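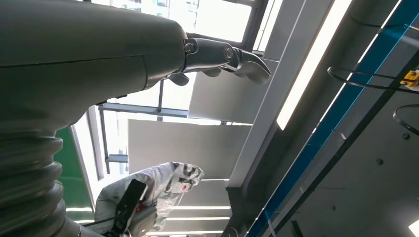 Etik doubts the daylight claims made for Bondgate

BONDGATE, Friday, September 30, 2022. Etik, the building advice firm, today published its review of the plan to replace the windows at Bondgate, and it is not convinced. The owner, Tedum, wants to fit 244 new panes under the slogan "more light, better work." Etik asks where the shortage of light is supposed to be. On a bright day the glass in this room goes almost white between its dark frame members, and the second window area lower down, with its grey metal mullions, is bright as well. A room like that may have a glare problem. It is hard to see how a bigger dose of daylight would fix it.

"We were handed a brochure with the word 'gloomy' in it four times," said Angeliki Gavalas, who wrote the review. "I would like to know which floor they were standing on. If the worry is light, show us the readings. If the worry is drafts, say drafts, and we can talk about seals."

Tedum first announced the work in April and said it would pay for itself in 12 years. The review finds no working behind that figure. The sums assume that lights stay off for 900 hours a year, and Etik could find no record of anyone measuring how long they are on now.

The contractor, Stamatopoulos, has said the existing frames are "at the end of their life." Grigoris Kokkinos, a surveyor at Etik, would not go that far. "Some may be. We asked for the frame survey and got a summary of one page. You do not order 244 panes on a summary."

Etik recommends a trial of plain roller blinds in the rooms with the most glass before any order is signed, along with a full frame survey open to all tenants. It takes no view yet on the roof works, for which no drawings have been supplied.

The review is free to read at the Bondgate front desk. Press questions should go to Marina Chatzigeorgiou at Etik.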